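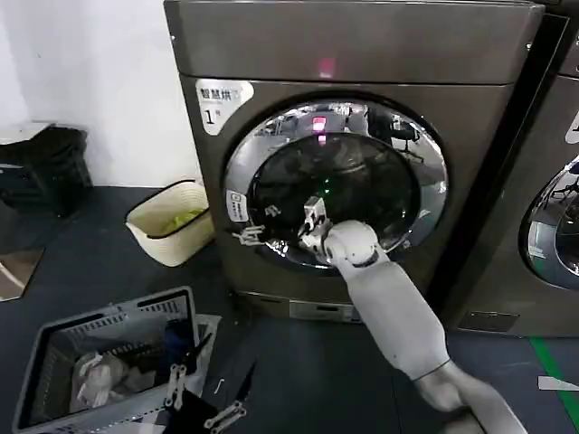
One gripper at the washer door, the other holding a piece of black fabric over the laundry basket.

# Can a machine do your laundry yet? Tips from the slow lane

*May 2020*

I get more mail on this than on stain removal, so let's go! The short answer is that robots can do bits of it, and the bits are getting better fast. The long answer is that laundry is a string of little jobs, and some of them are a lot harder than they look from the couch.

I've been following this stuff for years (my spouse would say too closely), and what I love most is that everything that makes laundry easier for a robot makes it easier for you too. So the tips below work fine with plain old hands.

## The door

A big round door looks friendly, but you have to find the edge, get a fingertip behind it and pull along a curve. Dark glass makes it worse for a camera, as it throws back chairs, ceiling lights and whatever else is in the room.

- Leave clear floor in front of the washer, enough for the door to swing all the way.
- Put your basket to one side before you open up. Left or right, just pick one and stick with it.
- Wipe the rim and the rubber seal every few loads. Lint loves the bottom of the fold.

## Picking up clothes

My favorite part! A shirt never lies the same way twice. Grab it by the middle and both sleeves dangle, grab it by a cuff and it drags half the pile along with it. Gripper fingers can pinch cloth very nicely now, but knowing where to pinch is still the puzzle.

- Use a wide, low basket with stiff sides. Floppy bags close up on you, and on a gripper as well.
- Don't pack it down. Clothes you've stomped on come out in one big knot.
- Lift from high up on the garment, hold it over the basket for a second and let the hangers-on fall back in.
- Dark things on top of dark things are easy to miss. I keep a light-colored basket for black socks and have lost far fewer of them.

## Sorting

Color sorting is close to solved, if you ask me. Fabric is another story. Wool that can't take heat looks an awful lot like acrylic, and the care tag is always folded under. Until that changes, sort as you undress - two baskets, one for warm wash and one for cold, and the work is done before laundry day.

## Pockets

Still your job. Tissues, screws, a lip balm (ask me about the lip balm). Turn them out over the trash can.

## Folding

Towels, yes, slowly. Fitted sheets, no, and I can't do those either. If you want towels that fold flat, give each one a hard snap before it goes in the dryer and take them out while they're still a touch warm.

## So should you wait for one?

I wouldn't put off buying a hamper! But I do think the loading step will come first, because a basket, a door and a drum stay put while everything else wanders. I'd be thrilled with a machine that did only that, even if it took 25 minutes a load and I had to check the pockets.

Next up, in September: dishwashers, and why forks are so much meaner than plates. If you've tried a trick for keeping socks in pairs through the wash, send it in - I've got a drawer with plenty of singles to test it on.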